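Home › Workshop Tips › Before You Buy a Robot Helper

I went to the Treltum open day in February expecting to be sold something, and I was. The pitch was an arm that will one day hold your solder, thread your needles and wipe your counters.

Most of the talk was about the wire-loop game, run as a simulation on a screen.

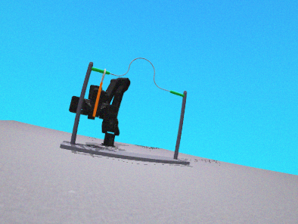
A steady hand is a fine thing, but my bench has sawdust and bad light. So, some tips if you go to one of these:

Ask to see the job done on a real bench.

Ask for 5 tries in a row. I was shown one.

Get the price with the gripper included. I heard 2,000 dollars, then another 1,000 for "extras."

Bring your own jar lid or stubborn screw.

Meanwhile, a bench vise and a pair of locking pliers still hold my work.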